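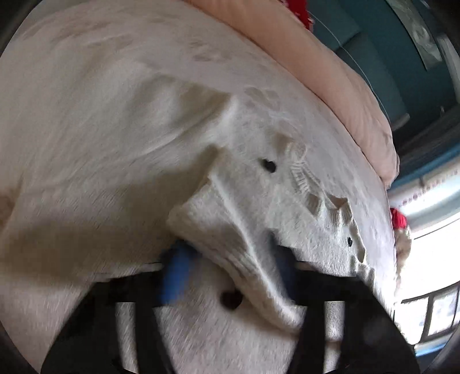

Ticket 1060: folding clips refused by upload check
Product: Faltance review service, trial plan
Opened by: Rohani Pasaribu
Opened: 2/11/22
Status: waiting for customer

Message from customer

Hello, I am testing your service with my hand-held gripper, recording knitwear on a bed. Of 81 clips, the check has refused 70. The message is always "grasp point not found". With towels I did not have this trouble in December. Could you please tell me if the fault is in my settings or in the clips?

Reply from Gitau Nyanda, support

Thank you, Rohani. I opened clip 815 and a few others. When white knit lies on a white blanket, the check cannot find the border of the cloth. Please try these steps.

1. In Settings, change Fabric from "Plain" to "Knit". Save, and log in again.

2. Begin each clip with the sweater spread flat and the finger tips in front of the hem. Hold the gripper still before you move in.
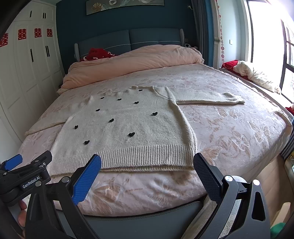 3. Upload one new clip only, and wait for the report before sending the rest.

Reply from customer

Step 1 is done. The new clip was accepted, but the report gives the left sleeve as "unknown". Must I repeat the old clips, or can you run the check again from your side?

Reply from Gitau Nyanda, support

We can run it again. Please confirm that we may overwrite the old reports. I have passed the sleeve question to Muthoni Waweru.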